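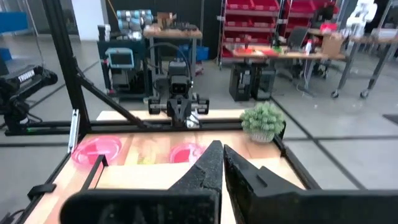
Pink plate at the back, pink bowl near the middle, faux plant in the corner.

I set a small table the same way every time now, and it takes me less than 28 minutes, even when I get fussy about the plant (I always get fussy about the plant!). I keep to one color for the dishes and let everything else stay pale.

What you need: a plate and a bowl in the same color family, a plain cream cloth or sheet, and one bushy little artificial plant in a light pot.

1. Wipe the table and let it dry. Lay the sheet across the middle and front and leave some of the wood tone showing — I like that strip of wood at the back more than full coverage.

2. Put the plate down first, toward the back left. My see-through pink one looks best where light can get through it, so try it in a couple of spots.

3. Bring the bowl forward, closer to the middle. Mine is a much stronger red-pink inside, and side by side the two looked like a mistake. With a gap between them they look fine.

4. Tuck the plant into the back right corner. Dust it before you do, with a dry paintbrush, getting down between the leaves.

5. Sit down and look from chair height. Natalia Cisneros taught me this when we did tables for almost 200 guests one February, and I still skip it when I'm in a hurry and end up moving the bowl twice.

Pink dishes can scratch easily, so wash it by hand with a soft cloth and stack it with a paper towel in between.

Last updated: February

Related
Getting fold lines out of a cream tablecloth
Cleaning faux succulents
Mixing pinks with wood

Contact | © Holto Table Notes | Back to top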